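Speaker notes – Getting Your Kitchen Back (library talk, June)

Slide 1. Title

Hi everybody, thanks for coming out. Phones on quiet please, mine too. I've got 40 minutes and then we can do questions, and the room has to be cleared after that so if I start rambling about spice racks, somebody wave at me.

Quick hello, who I am. I ran the stockroom at Losier for 12 years before I ever thought about anybody's kitchen, including my own. Mine was terrible! I could find you a box of hinges in a warehouse in under a minute and I could not find my own can opener. That's pretty much where this talk comes from.

(Ask for hands: who owns more than one potato peeler? Wait for the laugh. Who can find either one?)

Slide 2. Where does stuff live?

So in a stockroom everything has a home, and the home depends on how often you pick it. Fast movers go near the packing bench between your knees and your shoulders. Slow movers go up high or way in the back. Most kitchens I walk into are set up the other way around, because people unpacked on moving day when they were tired and put the first box in the first cabinet, and there it stayed.

Tell the Vistow story here. First apartment, Vistow Street, tiny galley kitchen, and I had a fondue set in the best drawer in the place. Right by the stove! I used it one time. Meanwhile the wooden spoons were in a bag on the doorknob. I lived like that for three years and never once questioned it.

Slide 3. The sticker week

Okay this is the homework, so slow down here. Get a sheet of those little round stickers. Every time you use something, put a sticker on the shelf or drawer it came out of. Do that for 10 days. I say a week on the slide but 10 days is better – you catch a weekend and a grocery run and probably one night where you're too tired to cook.

Then look at where the stickers are. In my house they were piled up on one cabinet by the sink and one drawer, and I had whole shelves with nothing on them.

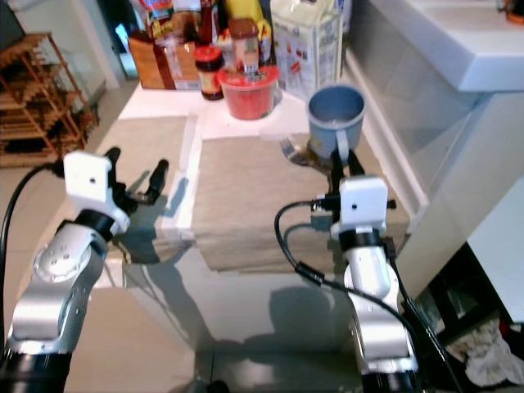
Once you know which spots are busy, start with the drinks stuff, coffee and tea and whatever goes with them. It's the easiest win in the whole kitchen. You do it every morning, half asleep, and you want to do it without crossing the room. Cups over the kettle, spoons under the kettle, coffee next to the kettle. My rule is that I shouldn't have to move my feet.

(If somebody asks about kids: put their cups down low so they can get their own water. It changes your life.)

Slide 4. The counter

People get mad at me about this one. I like 8 things on the counter, tops. Toaster counts. Fruit bowl counts. The mail counts as one thing if it's in a tray and as a hundred things if it isn't.

Don't read the list off the slide, they can see it. Just talk about the bread machine. I loved that bread machine. It went down to the basement and I still make bread, I just carry the machine up the stairs and complain.

Slide 5. Things you can skip buying

Please don't go shopping before you sort! I did it, I bought the whole Swanson drawer divider set and then found out my drawers are a half inch too shallow. They're in the garage holding paintbrushes now. Shoe boxes are fine to start with. Cut them down, live with them for a month, and if you still like the layout then go get the nice ones.

Same with labels. Masking tape and a marker.

Slide 6. Sharing a kitchen

Skip this one if we're running late. The short version is that you can't organize somebody else's half. When we did the Likholm project, the shared kitchen over there, every household got a shelf and the rule was hands off, even if it made your eye twitch. Shared things like oil and salt went in the middle. It's still a bit messy and people still cook in it every night.

Slide 7. Questions

Handout is by the door, sticker sheets too, take one per family. Remind them the coffee urn is on a timer and shuts off at 8.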